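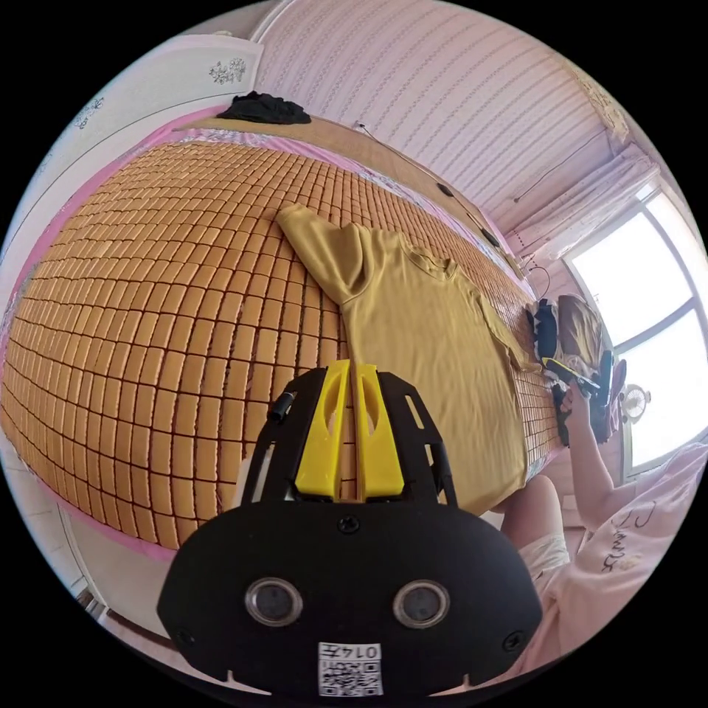
February, after lunch. Shirt folding by hand for the Isdale set, both grippers going. Got to 75 folds before my wrist started complaining, 11 of them binned for going too fast. I keep wanting to flick the sleeve over – the arm can't flick, so slow it down!

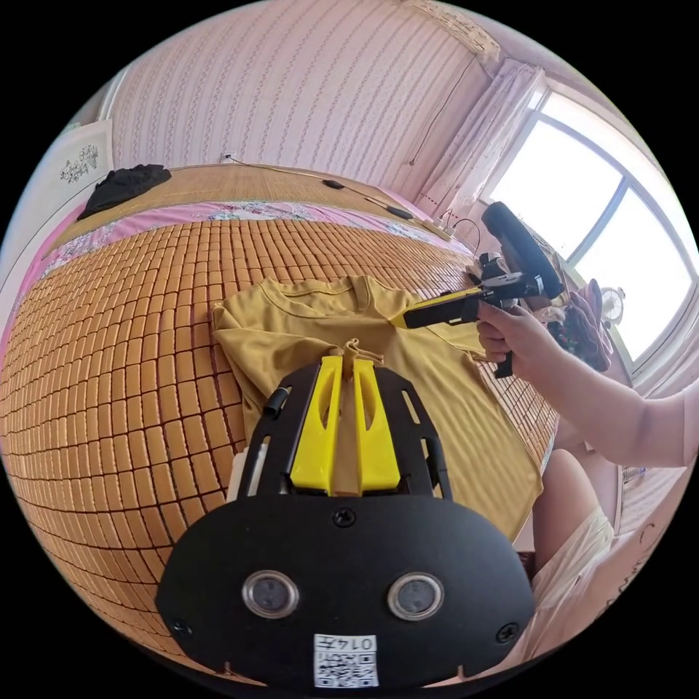 Pinching nearer the shoulder seam seems kinder than grabbing the cuff. Will try 29 more that way tonight, then send the lot to Greltunbridge.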